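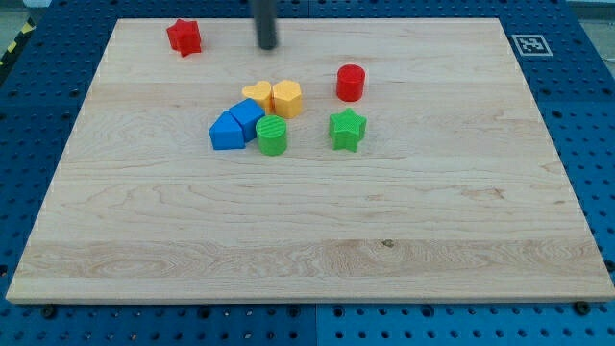
So I finally baked bread that my kids would eat without being bribed, and I'm going to write down what I did before I forget it.

If you've been reading since spring you know about the bricks. I made 4 of them in a row, all from the same recipe, and my brother-in-law Wilmer Quispe still brings them up at dinner. He's the one who told me to stop measuring flour with a cup. I'd been scooping straight out of the bag and packing it down like brown sugar (who taught me that? my mother, probably) and I was getting way too much in there. He lent me his kitchen scale and I haven't given it back.

The other thing was time. I always baked on whatever schedule dinner was on, so the dough got an hour on the counter and that was that. Now I mix it after the dishes are done, stick it in the fridge, and go to bed. It comes out the next morning all puffy and full of bubbles, and it smells so good — a little sour, a little like beer.

I use 200 grams of whole wheat and the rest plain bread flour from the Calloway store. The fancy stuff they sell over in Fledwood is nice but I can't taste the difference once there's butter on it, sorry!

Baking is in my big old pot with the lid on for the first half hour, then lid off until the top is darker than feels right. I used to pull it out way too early. Then it has to cool, and I mean really cool, before you cut it. I made it to twenty minutes on Saturday and the middle was gummy. Worth it, kind of.

Next I want to try rye. Wilmer says rye is a whole different animal and I should wait until the weather turns, but I already bought the bag.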